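Blocks, a square and a lot of stacking at Taltutton

March
By Kirstin Tosh

Print this story | E-mail this story

TALTUTTON - Red, yellow, green. That's the order of the day in the ground floor workshop at Taltutton, where the block stacking table opened to visitors Wednesday and drew a steady crowd right up to closing.

The rules fit on an index card. Cubes go inside the black square. One on top of the other, no glue, no propping. If the tower leans you leave it leaning. If it falls you start over, and yes the tower gets marked down as a fall even if you were only fixing it.
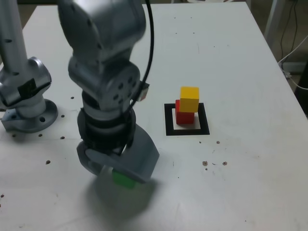
Stacking is graded on where the bottom block goes first, then on how the rest sit over it. Merike Grīnberga wrote the score sheet and she is strict about overhang. A yellow cube sitting a bit to the right on a red one, as in the tower on the white table, still counts. "Offset is fine. Offset is normal," she said. "I mark it, I don't punish it." Full points go to a stack with all the edges lined up, and she had given out very few of those by lunch.

Three blocks is the standard tower. Kids wanted to go higher, naturally. Samuele Ferraro, who had the afternoon shift, let a few of them try for seven on a side table with spare cubes, off the score sheet. Lots of noise from that corner.

The cubes come from Dratberg, a small shop across the river that cuts and paints them in batches of 100. Plain colors, no letters or pictures. Leanne Goodall of Dratberg said the edges are the hard part, too sharp and people complain, too round and the third block wants to slide.
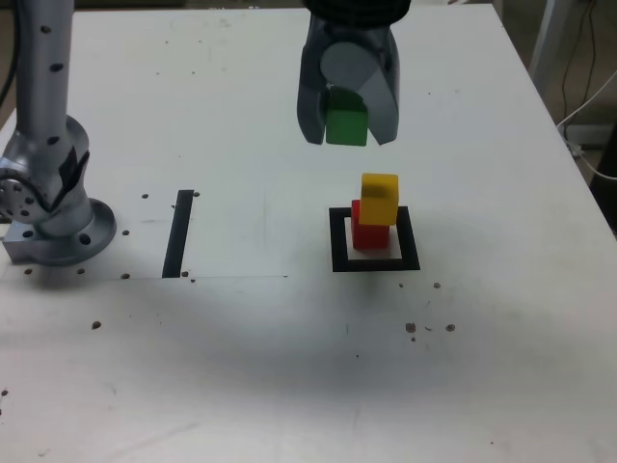 Green cube held over the red and yellow stack, inside the black square.

The third block is where most towers are lost, according to Grīnberga's sheets. People hurry it. A second block that's off to one side leaves less to land on, and the temptation is to set the top one over to the other side to make up for it. Sometimes that works fine.

Trinh Vi, visiting with her two sons, stayed most of the morning. Her older boy took the early lead and then lost it to a retired bus driver who would not give his name to this reporter but did ask that his score be printed. It was not available at press time.

Moodley, the hardware store on the corner, put up a $100 gift card for the best score of the month. Second prize is a set of cubes in a tin.

The organizers hope to log 1,000 towers before the table comes down at the end of the month. Sheets are kept in a binder by the door and anybody can look thru them.

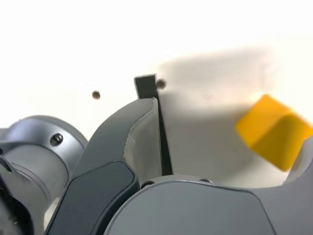

IF YOU GO

The stacking table is open afternoons through the end of March, ground floor, Taltutton. Free. Use the side entrance, the front steps are closed for repairs. Children under 7 need an adult with them. Large groups should call ahead and ask for Ferraro. Scores are posted on on the board at closing.

Print this story | E-mail this story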